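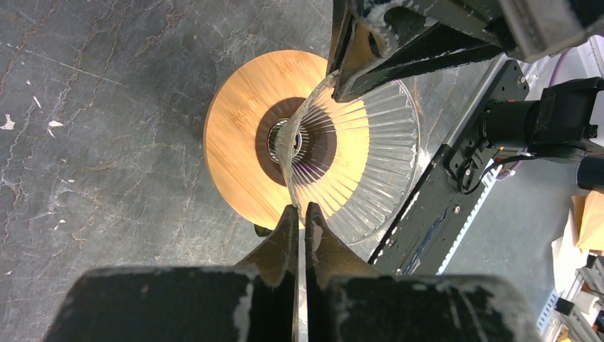
Figure 1. Both arms at the fluted bowl on the bamboo board.

Search this site Enter keywords Go

My project for the Rarkwood workshop unit was a pair of tabletop arms that can handle kitchen stuff, and I've been at it since February (my bench neighbours are very sick of the noise!). I wanted two arms because a bowl is a horrible shape for one, all slope and no handle.

The fingers are black and already pretty scuffed, which I'm weirdly proud of. I bought the motors from Pultholm and cut the mounting plates myself, and the first plate was out by enough that I binned it and started again. Total spend was 2423 dollars, shared with the workshop, and most of that went on motors.

Clear bowls were harder than I'd planned for. The wrist camera sees the board straight through the side, so my rim finder kept picking bamboo grain as the edge. I ended up moving the cameras closer and re-recording 110 practice runs by hand, with the old ones kept in a folder called Jornton in case I ever want them back.

After the bowl I went on to coffee filters, and wow, paper is a whole other problem. They're packed tight and pleated together, and I want one filter at a time. I dropped the closing speed to 20 percent and wrote a little routine that nudges the top of the pleat before it pinches.
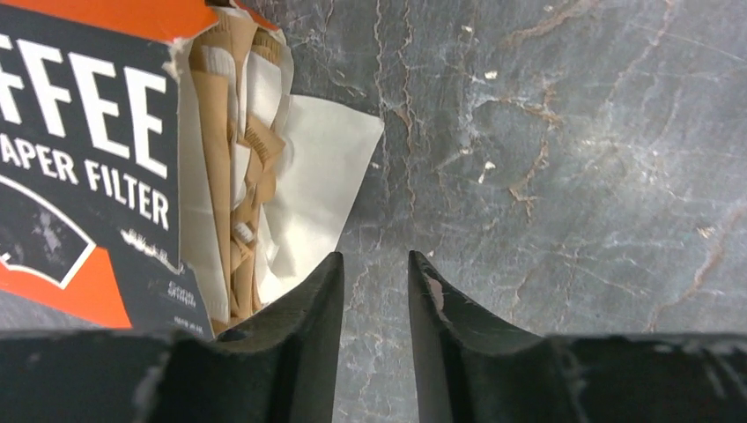 Lytvynenko reckons I should forget speed altogether and put soft pads on the fingertips, as hard plastic will always grab two sheets or none. Fair point, and I've got silicone offcuts to try. The pads go on next, left finger first, and I'll rerun the same 96 filter trials so the numbers can sit side by side in the appendix.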